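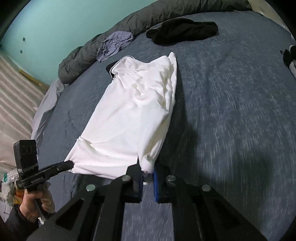
Night guards and enamel wear: notes from our November case review (thread)

1/ Most of the guards we replace at Dervishi Dental fail at the second molar. That is where heavy grinders load the material hardest. If yours has a thin spot you can see light through, book a check before it splits.

2/ Soft guards are comfortable and cheap to make. They also give some people something to chew on. For confirmed grinders we usually start with a hard acrylic guard, 3 mm at the thickest point, adjusted in the chair.

3/ Adjustment matters more than brand. Back teeth should touch evenly when you close. If only one side touches, you may wake up with a sore jaw on that side. Do not file it down at home.

4/ Cleaning: cool water, soft brush, mild soap. No toothpaste, it scratches acrylic. No hot water, it warps the fit. Let it air-dry before it goes back in the case.

5/ Junaid Farooqui asked whether a guard repairs worn enamel. It does not. Lost enamel stays lost. The guard takes the wear in place of the tooth. Worn edges can be built up with bonding, and we do that first, then scan for the guard.

6/ On scans: we keep the file. A replacement can be made from it if your teeth have not moved and you have had no new fillings or crowns on that arch. Otherwise we scan again.

7/ Bring the guard to every checkup, including the old one if you still have it. Bergþóra Kragh marks the contact points with blue paper and compares them with your chart. Takes five minutes.

8/ Jaw locking, or pain that lasts over three weeks with a guard in use, needs an exam. Call the Ustis office and ask for a jaw joint appointment. Regular hygiene slots are too short for it.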